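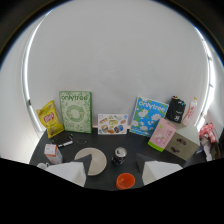 Figure 3. View from the hand-held gripper over the cluttered table, before a pick. Can and orange cup lie between the fingers.

4.2 Cluttered table trials

The kit under review is the Cletlow hand-held gripper, sold by Lacson with a clip-on camera, a charging cradle and a year of the Berkis labelling service. We bought it at list price. Setup by one person (Sivakumar), no help from the seller, one morning. The printed guide skips the camera pairing step, which we got from the support line instead.

Tabletop work was done at the Havside bench. Dark top, white curved backdrop, boxes and packets stood up along the back, the things to be picked nearer the front (Figure 3). Both fingers stay in view the whole time. Good for judging the approach, less good for flat items: the left finger already hides part of the plate in the figure, and the plate's rim is what the user needs to see.

In all 231 picks were recorded over the January sessions, each by one of two users. Cans and bottles were easy going. Upright boxes too, as long as the user came in square. Thin things lying flat, pens mainly, needed several tries and the dark wedge tips tended to push them along before they closed. Lacson offers a softer tip as an extra; we did not test it. Open cups were fine by the wall but users often squeezed harder than needed, and the trigger gives very little feel back. Ozoliņš rated this the main fault of the kit and we agree.

Clips were sent to Berkis on a Monday and came back by the Wednesday. The service returned 3530 labels for the set, of which we checked 50 by hand. Object names mostly right. Printed boxes were the weak spot, two that share the same brand word but differ in colour were given one name (the green and white one and the blue one, both "onlytree"). Grip start times were late in a number of clips, always by a frame or two, never early. We reported this and recieved a corrected file, not rechecked here.

Battery held for every session. Weight is ok for short runs; wrist strain after the longer ones, see 4.4. The lower part of the camera view is blacked out with a wavy top edge, and the front of the table is lost behind it, so anything placed close to the user has has to be moved back. Lens settings were left as shipped throughout. Costs are in Table 2.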